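Flurus Hand Duster and Filico Mesh Basket, Reviewed Together Because They Came Together

Rating: 7 out of 10 for the duster, 8 out of 10 for the basket, 3 out of 10 for the experience of opening the box

I went into Beddoe for light bulbs. Anybody who has been in a Beddoe knows how that goes. The bulbs are at the back, past the candles, past the bath mats, past the wall of things with handles, and somewhere along the wall of things with handles I picked up a bundle that had been marked down on a Friday evening by someone who clearly wanted to go home. One duster, one plastic basket, one sticker reading Item 3121, which the register did not recognize. I left without bulbs.

The duster is the Flurus hand model with the curly microfiber head. I had been using an Alia, one of the flat ones with the refill sleeves, and I'd reached the point of spending more on sleeves than on dusting, or at least more thought. The Flurus has one head and it stays on. You wash it. I like a product that makes fewer assumptions about my shopping habits.

Let's start with the head. It's long, fluffy and gray, with some brownish gray mixed in, and it tapers at the tip so you can poke it into the slot behind a radiator or between the spindles of a chair. The color was a selling point for me. My last duster was a cheerful yellow, and it looked reproachful within a week. A duster that starts out the color of dust has made its peace with the job. The drawback is that you can't tell by looking when it needs washing, so I wash mine when I remember, or when company is coming, whichever is later.

Pickup is good on bookshelves, blinds and the tops of door frames. On the top of the refrigerator it is no help at all, but what's on top of my refrigerator stopped being dust some time ago and needs a scraper. It's fine on picture frames. It's less fine on anything with a rough edge, where the strands snag and you find yourself in a small tug of war with a wicker lamp. I lost a few curls that way and the lamp seems to have kept them.

The handle is plain smooth gray plastic with an oval hole at the end for hanging. It feels light but hasn't creaked. There's no rubber grip, so if you've just been handling furniture polish you'll want to dry your hands first or accept that you're going to throw it across the room at some point. I'd have liked a bit more length. I can do the top of a bookcase flat-footed, but the ceiling fan calls for a chair, and once I'm on a chair I start noticing other things up there and the afternoon is gone.

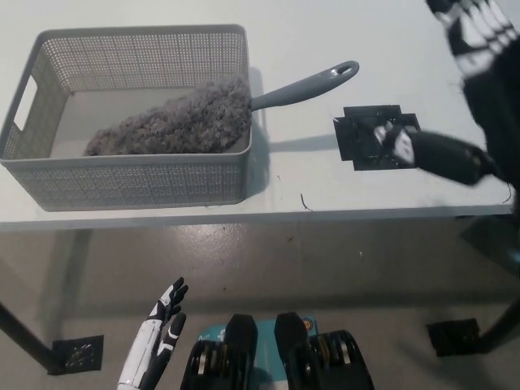

Then the basket, which I assumed was filler and have ended up liking more. It's light gray with walls in a pattern of little square holes and a solid floor, and that solid floor matters. A duster sheds what it has collected. In a basket with holes all the way down, everything it sheds goes straight onto the shelf you keep it on, and you've built yourself a very slow salt shaker. In the Filico it stays in the bottom until you tip it into the trash. I should also mention the rounded cutout you lift it by, which is smooth on the inside. My previous basket had a seam there that could have taken the print off a thumb.

It doesn't fit the duster lying flat, not with the handle and all. The head goes in, the handle sticks out over the side. For a set sold together this strikes me as a conversation that should have happened earlier. On a table or an open shelf it makes no difference. In my hall closet it means the door closes on the handle, so the basket lives at an angle, and everything else in the closet has had to learn to live at an angle too. You could hang the duster up and use the basket for something sensible. I own a hook. It's in a drawer with the other hooks.

Washing: I did the head in the sink with dish soap and let it drip over the tub. When it's soaked it looks like something that should be returned to a river. Give it overnight, then shake it outdoors, away from whatever you're wearing. Mine fluffed back up, a bit flatter on the side it had been leaning on. The label says up to 10 washes, and doesn't say what happens on the eleventh. The basket I just rinsed under the faucet, though lint likes those little square holes and you may want an old toothbrush.

About the box. It was held shut with the kind of tape normally used on aircraft, and inside, the duster was fastened to a card with three twist ties and a plastic loop that needed scissors. The scissors I own came in a similar package, and I remember that day too.

Good: keeps hold of dust, gets into narrow places, no refills, hangs if you're the hanging type. Basket is easy to carry and easy to rinse.

Less good: no grip on the handle, snags on wicker, a little short for high ceilings, and the two halves of the set have never been introduced.

Would I buy it again? At the markdown, yes. At the regular price I'd get the basket by itself and give the Alia another year out of spite. Beddoe seems to keep them near the bath mats now, on the left, and the bulbs have been moved to where the bundles used to be, so I may finally get some.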